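Sedholm two-arm cell: setup and maintenance FAQ

Covers the bench cell and its simulation model. The model is supplied with the Rorkirar package and should be brought into line with the physical cell before any path is released. Arm wiring and the safety circuit are in the Jeltis installation manual. 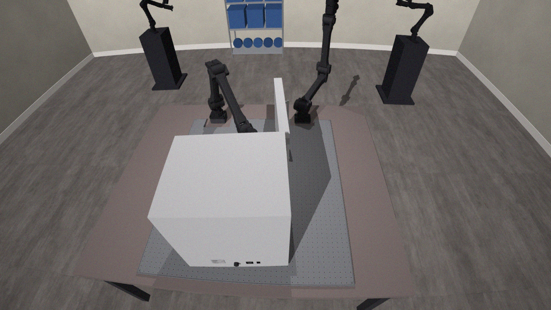 Page last changed: 2025-10-11

Where is the cell origin?
At the front left corner of the base plate, top surface. Do not use the tabletop. The plate can be shifted on the table during levelling and the table edge is not a machined datum.

How is each arm base fixed?
With four M6 cap screws, tightened in a diagonal pattern and then once more in the same order. Check them after the first week of running and at each service. If a base has been lifted for any reason, repeat the base calibration for that arm and the arm-to-arm check for the pair.

What clearance is required between the arms?
Base centres are set 457 mm apart in the standard layout. Other spacings are possible, but the shared zone in Rorkirar has to be redrawn to suit. Default zones are not scaled automatically.

Can the instrument be moved without reteaching everything?
Yes, if all the points on it were taught in the instrument frame. Jog to the reference points on the housing, accept the new frame and run the approach paths at reduced speed. Points taught in the cell frame will need to be retaught one by one. Cells commissioned before July may contain a mixture of both, so export the point list and look at the frame column first.

The collision check passes in simulation but the wrist touches the housing. Why?
Usual causes are a tool length that was not updated after a gripper change, or an instrument model placed from the drawing instead of from measurement. Confirm tool length first. The vertical panel beside the instrument must also be in the model as a solid body — importing it as a display surface leaves it out of the check.

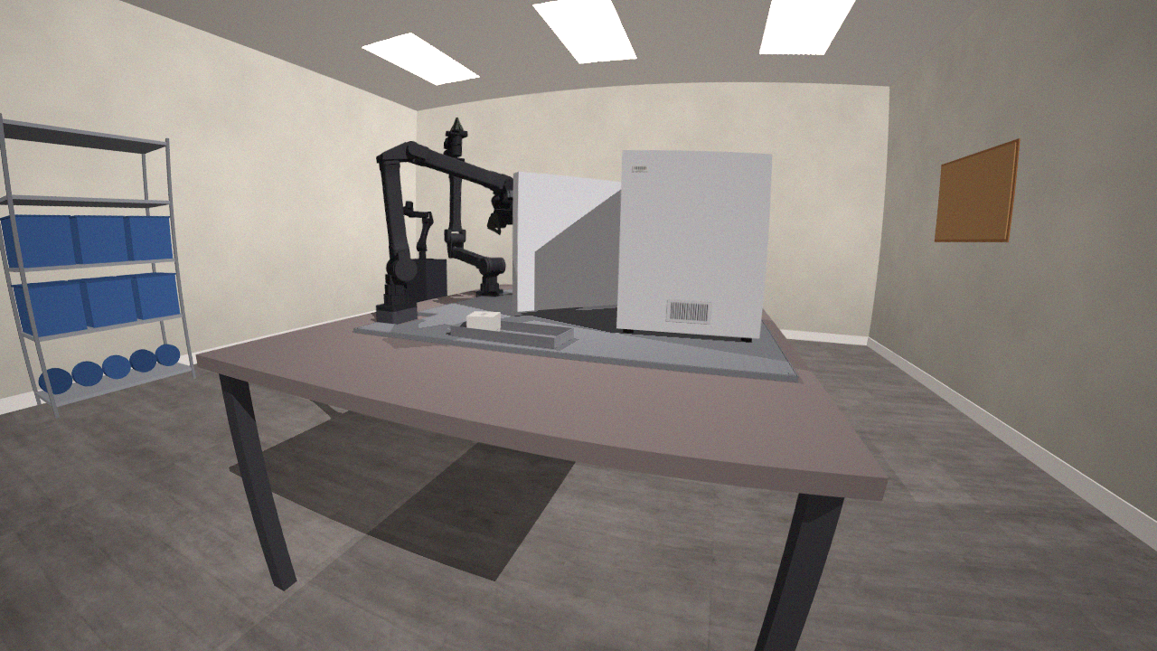

Cell layout in simulation, with both arms, panel and instrument on the base.

Do room objects need to be modelled?
Only those within reach. Shelving and walls can stay as visual items if the reach envelope is clear of them. Turning them into collision bodies slows planning and gains nothing.

How should an arm be parked for cleaning?
Use the stored service pose. It keeps the flange at least 390 mm above the plate. Isolate power, wipe the plate with a lint-free cloth and isopropyl alcohol, and vacuum the unused holes. Compressed air drives swarf into the joint seals and must not be used.

One arm drifts after warm-up. Is this a fault?
Not always. Run the warm-up cycle, then repeat the reference touch. An offset that settles is thermal and can be compensated. An offset that keeps growing points to a loose base or a worn wrist joint — check the base screws before ordering parts.

What should be backed up before a Moradi controller is replaced?
Frames, tool data, zone file and joint offsets. Joint offsets are stored separately and are not included in the standard export.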